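« On a mis du temps à comprendre que le bras s'arrêtait pour une bonne raison »

Quand Ansel Ambrose raconte la panne de juin, il commence par le café, parce que c'est en allant s'en chercher un, dit-il en riant, qu'il a raté le premier arrêt. Il travaille chez Skolero sur Taro, le programme qui apprend à un bras à ranger la vaisselle, et il en parle avec une tendresse qu'on réserve d'habitude aux vieilles voitures.

« Taro tournait toute la nuit en simulation, 172 essais de suite, et le matin je regardais les courbes. Tout allait bien jusqu'au 97e. Ensuite, plus rien, le bras restait figé au-dessus de la table, arrêt de sécurité, message de couple excessif. » Il relance, évidemment (qui ne l'aurait pas fait ?), et l'arrêt revient. Il relève alors le seuil d'alerte de 20 %, ce qu'il regrette encore un peu. « C'était idiot. On ne touche pas à un seuil avant de savoir pourquoi il se déclenche. Je le répète à tous les stagiaires, et voilà que je le fais moi-même à sept heures du matin ! »

Le coupable se cachait dans Plornunex, le module qui calcule les contacts. Après une mise à jour, l'anse des tasses y était traitée comme un volume plein : le doigt de la pince venait forcer contre une matière qui n'existait pas, et l'effort grimpait d'un coup.
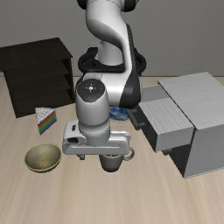 Taro en simulation

« La tasse, c'est mon cauchemar et c'est aussi ce que je préfère, poursuit-il. Un bol, on s'en sort toujours. Une anse, il faut la respecter. » La correction a pris 2 jours, le temps de refaire les formes de contact et de tout repasser, tiroir compris. Le seuil est revenu à sa valeur d'origine. Chez Aquino, où le vrai bras doit être installé, on a demandé que chaque arrêt soit désormais relu par une personne avant toute relance, et il trouve ça très bien, même si ses matinées s'en trouvent rallongées.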